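Gosadis planner goes straight through small objects in sim but not big ones

Posted by Dubey

Running the Gosadis planner against a cluttered kitchen counter in sim. 299 episodes overnight. It avoids the bowl and the big tin fine, but the gripper keeps sweeping down behind the statue and clipping its shoulder on the way to the place pose. Same seed, same clip. Padding is at 3 cm, voxels at 2 cm. Start state is with the purple object already grasped, arm over the right-hand end of the counter.

Tried swapping the sampler, no change. Logs say the path is collision free, wich is clearly rubbish. Any ideas before I rip out the whole scene loader?

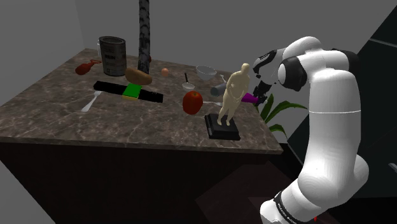
Rocío Campos
Check whether the grasped object is attached to the gripper link in the planning scene. If it's only attached in physics the planner has no idea it's there. Had the same behaviour on Vurdale, three evenings gone.
Also dump the collision meshes, not the visual ones. Some importers centre the hull on the wrong origin.

Silham
just turn padding up to 10

Vurdale_user
Padding at 10 and you'll never get a valid grasp on a cluttered counter, don't do that. Rocío's on it I reckon. Other thing, look at your allowed collision matrix. The loader whitelists anything touching the counter at startup and teh statue base would count. Clear it after load, re-run the one bad seed.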